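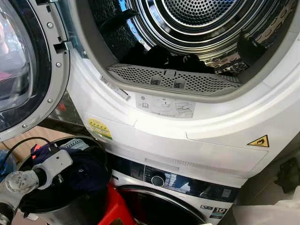 Laundry Day at the Grekham Open House

2019-12-15

Visitors to the Grekham workshop got to spend a good part of the afternoon watching a robot do a chore most of them had left waiting at home. The open house, the second one the lab has held since it moved to Vukmont in August, drew 37 people, quite a few of them with children who went straight for the laundry corner and had to be coaxed away again when the cookies came out.

The job on show was moving dark clothes between a round black basket and a dryer stacked on top of a washing machine, with a white gripper doing the reaching. Mélanie Carrier, who leads the household team, talked everyone through it and was wonderfully patient with questions (there were a lot of them, and they kept coming well past closing time). Dark clothing is a hard case, she explained, as one shirt looks very much like the next once they are all in a heap, and the inside of a steel drum throws back reflections from every side.

"People ask me when it will fold," she said, laughing. "Let me get the socks out first."

Thérèse Nguyen came over from Caron with her two grandsons and stayed for roughly 4 hours, which she says is longer than she has ever spent on laundry in one go. The boys were allowed to pick which garment the robot should try for next, and they took the responsibility very seriously!

The lab plans another open house next spring. Admission is free, and the coffee is too.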